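Mikness Library has added 11 tubs of building bricks to its play corner, free to use during opening hours. The bricks came from Drimley residents, who gave 633 pieces after a call for donations in January.

The green baseplates stay on the tables, and children can leave a build standing overnight if they put a name card beside it.

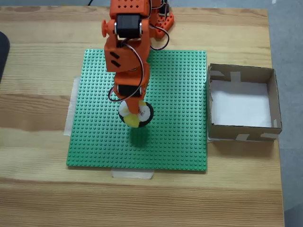
A green studded baseplate on a wooden tabletop.

Halyna Derkach, who runs the children's desk, is still looking for wheels and windows. Donations can be dropped off Thursday until 6 p.m.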